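主题：回复：客房床头柜和座机的摆放，下周前定下来
日期：2024年4月26日，星期五 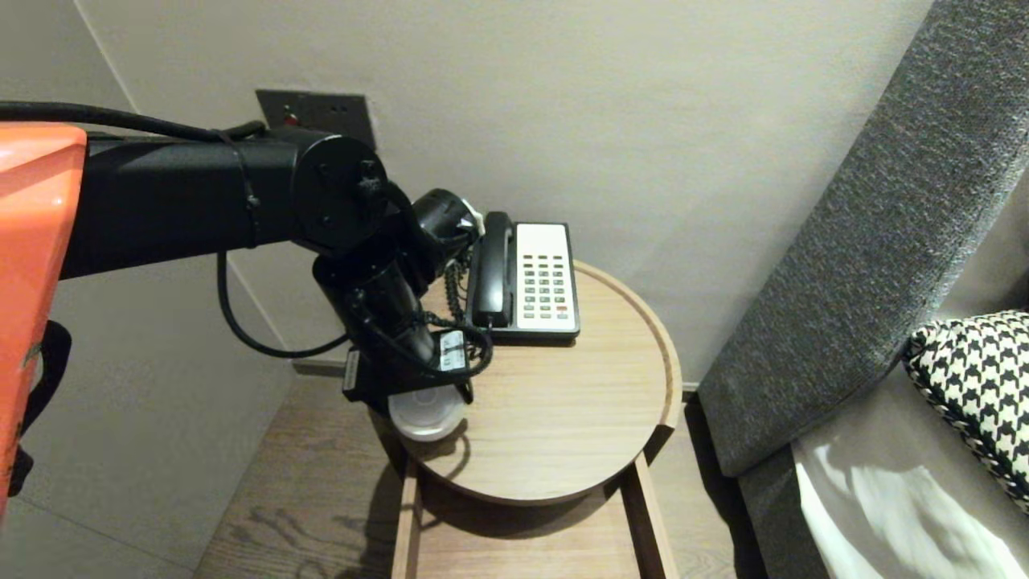
各位，赶时间，想到哪写到哪，见谅。

床头柜定圆的那款，浅色橡木，面上带一圈凸起的边。方的不要了，Kamgate 那边三楼用过方的，客人半夜起来磕腿，投诉过。圆的占地小一点，贴墙放也不难看。凸边我是赞成的，笔啊药片啊不往下滚。缺点也有，擦灰费事，边沿里头那一圈容易积灰，保洁要用软布沿着木纹走，别拿湿抹布一抹了事。

下面引的那封问的几件事，一条条回：

> 床头柜收到样品了，做工可以。有几个问题想在列表里问一下：
> 一、座机放柜子上还是挂墙上？Zostness 的报价里两种都有。
> 二、听筒那根卷线太长，老是拖下来，能不能换短的？
> 三、台灯、水杯、电话都放一个圆面上，会不会太挤？
> 四、柜子到底订多少，仓库催了。
> 另外 Fakhoury 那边说墙还是刷浅灰，不改了。

一、放柜子上。不挂墙。挂墙要打孔，浅灰那面墙刚刷完，谁也别去动它。电话往里靠，靠后面，前面留给客人放手机眼镜。听筒在左，按键在右，就按话机本来的样子正着摆，不要斜，不要转过去对着墙。奶白面板那款就很好，深色键，夜里开小灯看得清。全黑的那款退掉，我试过，关了大灯根本找不着键。

二、卷线先不换。Andix 说有短的，要另外算钱，而且短了客人躺着够不着。我的意见是铺床的人顺手理一下：听筒拿起来，让线自己转几圈松开，再放回去，线盘在话机旁边，不要搭在柜沿外头晃荡。3分钟都用不了的事。打结打得厉害的单独报上来，我们再换。

三、是挤。所以台灯改壁灯，这个上次开会其实已经说过了，会议记要里漏了，我的错。水杯放杯垫上，橡木怕水印，圈一旦留下来很难弄掉。便签本和笔放柜子里，面上不放。遥控器放电视那边。

四、先订20个，够这一层用，还有富余。剩下的等这批装完住一阵再说，别一口气全订，3月那批椅子的教训还在仓库里堆着。

还有几样零碎：

柜脚垫毡，没垫的不许进房间，地板划了算谁的。
柜顶离床垫面最好齐平，差5公分以内都能接受，再高再低就不顺手了。床垫换厚的那几间要重新量，不要照旧尺寸。
话机底下垫一片防滑的，不然客人一拉线整个跟着跑。
面板上贴房号和前台号码的小条，字印大点，贴正。红色那个键不要贴住。
过道至少留90公分，推行李车要过。靠窗那间窄，柜子往墙角再收收，收不进去就只放一边。

擦话机用微湿的布，听筒两头都要擦，按键缝拿棉签。酒精别直接喷，上回有间喷完面板发花，客人还以为是旧货。

有不同意见的直接在列表里回，不要私下单发给我，发了我也转回来。下周一中午前没人反对，我就给仓库下单了。颜色的事不再讨论，浅橡木配浅灰墙，已经定了。

壁灯的型号我还没看完，晚上补发一封。先去开会了，

（发自手机，错别字自己猜）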